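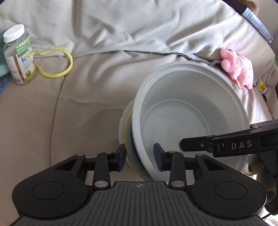
A bowl is whatever is clean, one respondent in Celov told the interviewer, and the form should have asked which one. Similar remarks were written in the margins of the returned booklets in both towns, most often beside the breakfast and soup entries. This section deals with the error that arises when a household container is used as a unit of quantity in a written food record.

4.2 Container units and portion error

The booklet allowed three ways of entering an amount: weight in grams, a spoon or cup measure, or a container. Container entries were accepted without further detail in the first wave and were converted with a single default of 200 grams for soups, porridges and stews. The default was taken from the earlier Kivberg pilot, where it had been set by weighing servings in a canteen. Canteen bowls are of one size. Home bowls are not, and the conversion carried that difference straight into the energy totals.
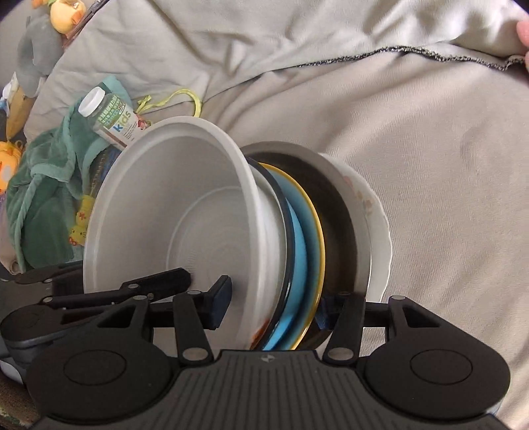 Laryea

Figure 2. A bowl and plates, stacked on edge.

In the second wave, respondents who used a container entry were asked to fill the named container with water to their usual level and pour it into a measuring jug supplied with the booklet. The jug was marked in steps of 100 milliliters, with a finer scale below the first mark. Readings were entered once per container, and later entries referred back to it by a letter. Where a household owned several bowls that nest, members tended to use the same word for all of them. The letter code was meant to separate these, and for the most part it did.

Two sources of error remain. The first is fill level. Respondents measured the container on one occasion only, and there is no reason to expect that a bowl of lentils on a working evening was filled to the same line. The second is density. Volumes were converted to weight using the Kendis food tables, which give one value per dish. Thick and thin versions of the same soup are therefore treated alike. We did not correct for either source. A repeat measurement was considered, but the booklet already took 60 minutes to complete in the longest cases, and further tasks would have raised the dropout rate.

The effect of the change was not uniform. Breakfast cereals moved the least. Stews and soups moved the most, and mainly upward - the default had been too low for evening meals eaten at home. Snack foods were hardly ever entered by container and are left out of the comparison.
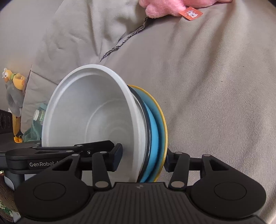
Asking people to pour water may itself change what they report, a reader of an earlier draft objected, as they may fill the bowl to a level they think is proper. We accept the point. The instruction sheet used the phrase "your usual level" and gave no example, but the task was done alone and we have no record of how it was carried out. For this reason the jug readings are treated as an upper bound on precision, and the intake estimates in Section 5 are given both with the fixed default and with the measured volumes. Children under 2 were excluded from both sets, as their food was served by another person and often returned in part.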